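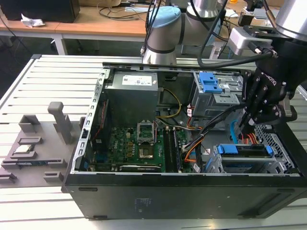

**Etenesh Ejigu Returns With "Hadgu," a Slow-Burning New Single From Her Second Album**

Monday, May 4, 2026

Bosero Records is delighted to share "Hadgu," the new single from singer and songwriter Etenesh Ejigu, out today everywhere you stream or buy your music. It's the first song from her second album, *Flineo*, which arrives in December, and those of us who have been humming it around the office all winter are very happy to finally let it go.

Listeners who came to Etenesh through her debut will know her for quiet, close-up ballads, and there's still plenty of that here. "Hadgu" starts with only her voice and an upright piano, and then the band comes in little by little until the last chorus, when the horns open up and it's hard to sit still (we've tried!). The song carries her grandfather's name, and she wrote it at her mother's kitchen table over three evenings.

"He used to whistle while he fixed the fence, always the same few notes, and I never found out what the tune was," says Etenesh. "So I finished it for him the way I thought it should go."

The album was produced by Amanuel Gashaw, who also plays bass on most of it and talked Etenesh into keeping the first vocal take of the single, a small cough before the bridge included. "I wasn't going to let her sing it again," he says. "She asked me very nicely, and I still said no."

Etenesh and her full band will play the whole record at the Purnimo, a lovely old room with 70 seats, on two nights during release week. Tickets go on sale through the Purnimo box office later this summer, and mailing list members will hear first.

Advance copies of the single, lyrics and interview times are available to press and radio from the Bosero Records publicity desk.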